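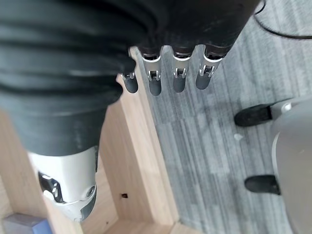 How to Run a Shelf-Tidying Task With a Student Robotics Club

Our club at the Utport makerspace has spent most of this school year on one job, and it is a humble one: getting a robot hand to put small things back on a shelf where they belong. If your students are past the line-following stage and itching for something that feels like real life, I can't recommend it enough. I'm writing up how we do it for the other clubs in the Inberg league, who have been asking very kindly since December, and for anybody else who would like to borrow the idea. Please do!

What you'll need

You need a robot with an arm and a hand that your group is already comfortable moving around. Ours is set up so that students can drive it by hand first and then play back what they drove. You also need a plain shelf unit, low enough that a middle schooler can see the top of it without a stool, and a handful of household things to put on it. We keep a crate of these and call it the Jomar crate, after the grocery bag it all arrived in, and the name has stuck so firmly that it's now in our code as well.

Plan on 40 minutes for a session, plus a little time at each end for setting up and putting away. We tried longer ones in the fall and the kids (and I) were worn out before the good part.

Step 1: Settle the shelf

Put the shelf against something that won't budge, and mark where its feet go with masking tape. Do the same for the robot's base. Students will want to skip the tape. Don't let them! We lost an entire afternoon to a shelf that had drifted by the width of a thumb, with everyone hunting through the program for a mistake that wasn't in it.

While you're down there, look at where the cables run. Anything loose on the carpet should be well away from the wheels before the robot moves at all.

Step 2: Draw the reach

Give each team a sheet of graph paper and have them draw the shelf from the side, with every board on it. Then they draw where the wrist has to be for the fingertips to touch the top surface, and where it has to be for the compartment below. It sounds old-fashioned and there is some groaning, but the teams that draw first bump into far less wood later on. Measure to the fingertips and then again to the thumb, and write both numbers on the drawing.

Step 3: Choose the first object

I used to let the teams choose, and they always chose something exciting and impossible. Now I hand out the objects myself, starting with a foam block, then a paper cup, then something with an awkward shape.
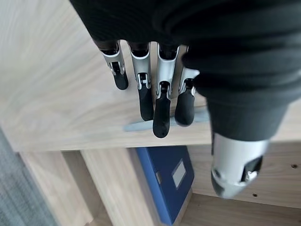
Flat things are the hardest lesson of the year, and I like to bring one in as soon as the foam block has become boring. A person picking up a playing card slides it to the edge of the table without thinking, and it's a treat to watch twelve-year-olds discover their own fingers doing it. With the thin blue-gray piece lying close to the front edge of the shelf, the hand can come down with its fingers over the top while the thumb reaches lower, past the edge, and that gives the team something to work with. Ask them to try the approach slowly, stop above the object, and talk about which finger ought to touch first before anything closes. Then let them try it their way, even if you have doubts.

Step 4: Do 20 tries, and write down every one

Each team makes 20 tries with the same object in the same spot. One student drives, one watches the shelf, and one writes. We use the Insaurralde sheet, a one-page form an earlier group drew up, with a column for what the hand did and a wider column for what the team thinks went wrong. Make that second column nice and wide. "It missed" is allowed exactly once per sheet, and after that I ask for a few more words.

Keep somebody near the stop button the whole time, and keep hands off the shelf while the arm is moving. If an object falls, the driver stops, says "stopped" out loud, and only then does somebody reach in to pick it up.

Step 5: Change one thing

Now they may change one thing, and only one. It can be the height of the approach, the angle of the wrist, how fast the fingers close, or where the object sits. Then they do another 20 tries and compare the two sheets. Our last group went up to 22 on the second round through a miscount, and we left the extra two in and had a good talk about whether that was fair.

If there's time left over, the teams swap objects and read each other's notes before they start. Have them sign the sheets and put them in the binder by the door, peel up any tape that's gone fuzzy, and park the arm before the power goes off.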